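Two-finger gripper: stock fingers or ribbed ones for thin round parts?
Posted in Arms and Grippers, Oct 20, 2019

Karthik Karunaratne
I'm trying to choose between two sets of fingers for a small arm on a wooden bench. The Drasine set came with the gripper and the Groltar set is an add-on with a ribbed section. Most of what I pick up is thin and round, like spools and plates. I've done 90 picks with each. The Drasine fingers dropped 29 and the Groltar fingers dropped fewer, but I changed the closing force partway through, so I don't trust the result. The wrist camera view is what I've been going by. A teal spool held upright in the slot, with the peg board behind it:
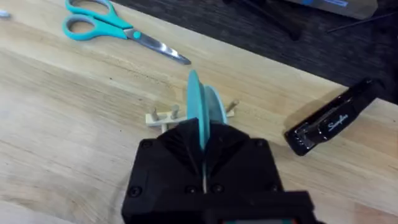 2 replies

Hooman Salehi
Start again with the force fixed, otherwise you're comparing two things at once. Use the same objects in the same order for both sets and write down how each one was dropped. Slipping out on the lift is a different problem from tipping over in the fingers.

Plates are the harder test. I grip near the rim and leave the upper half standing free, so any twist shows up early in the wrist camera.

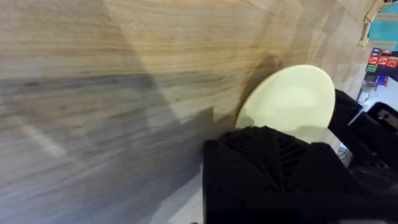

Move the arm slowly for the first few lifts, then bring the speed up until you start losing them. My own count was 467 lifts over July. The ribbed fingers were better on hard plastic and made no difference on wood. Check the colour balance on your camera too if you're using it to judge the drops, as black fingers can throw the exposure off.

Selvanayagam
Got mine from Leritstead, no complaints. Tighten the screws first.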